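Keeping a kitchen sink clear and sweet-smelling

Raymonde Chan
Aug 10, 2022

Most slow sinks are slow because of grease. It goes down warm, sets further along the pipe and then catches everything that follows. Wipe pans with kitchen paper before washing them, and pour cold fat into an old tin for the bin.

If the water is already draining slowly, try the cheap things first. Lift out the strainer and clean it with an old toothbrush. Then run the hot tap for a minute with a good squirt of washing-up liquid. On a double sink, block the other plughole with a wet cloth before you use the plunger, or you will only push air from one side to the other.

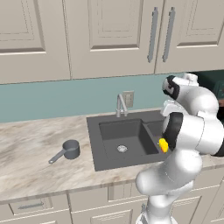
Reading time: 2 minutes

Smells are a separate matter. They usually come from the overflow or from the underside of the plug, and both get missed. Tip 200 g of bicarbonate of soda down the plughole, leave it overnight and rinse with warm water in the morning. For the overflow, use a bottle brush and soapy water.

Dark sinks show limescale more than steel ones do. Half water and half white vinegar on a soft cloth will lift it, left on for 8 minutes and rinsed well. Keep vinegar off marble, as it eats into the surface — plain soapy water is enough there, dried straight afterwards.

I clean the trap under ours every March. Put a washing-up bowl beneath it, unscrew by hand and check the washer before you refit it. The hardware shop in Dratby sells spare washers, and it is worth keeping a couple in the drawer. Run the tap and feel round the joint with a dry tissue before you put everything back in the cupboard.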